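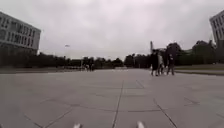 FOR IMMEDIATE RELEASE
Plorkholm, Oct 8, 2019

Sodovard Opens Registration for Its Free Evening Courses in Bookkeeping

Sodovard, the adult education association of Plorkholm, announces that registration is now open for its new evening courses in bookkeeping for small businesses. The courses are free of charge for owners of shops, workshops and market stalls, and for persons who plan to open one. There are 40 places in total, and they will be given in the order in which the registrations arrive.

The program was prepared together with the accounting office Valline, which has worked with small companies in the region for many years. Teachers from Valline will lead all the lessons. The participants will learn how to keep a cash book, how to write a correct invoice, how to follow unpaid bills and how to prepare the papers for the yearly tax declaration. No knowledge of accounting is needed before the first lesson. A pocket calculator and a notebook are enough.

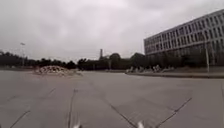

Each course has 6 lessons of two hours. One group will work with paper books and the other group with a simple spreadsheet, and the applicant should write on the form which group is preferred. It is possible to change the group after the first lesson if there is still a free place.

The course materials are paid by the Ait Brahim Foundation, which supports Sodovard since last May. With the same support, the association has printed a small guide with the most used bookkeeping words explained in plain language. Over 1000 copies are ready, and they can be taken without payment at the reception of the association, also by people who do not attend the course.

"Many owners know their trade very well, but the papers they leave for Sunday night," the association states. "We would like that they come to the tax office with less fear." 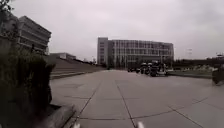
How to register

The registration form is available at the Sodovard reception and can also be requested by mail. Please fill in the form completely and add the type of business, or the type of business that is planned. The association will confirm each place in writing. Persons who do not receive a place will be put on the waiting list for the spring courses.

A certificate of attendance is given to participants who were present in at least five lessons.

Press contact

Sodovard, Press Office, Plorkholm

Related items
Sodovard publishes its list of spring language courses
New guide: bookkeeping words in plain language
Ait Brahim Foundation renews support for adult education
Valline offers open advice hours for new shop owners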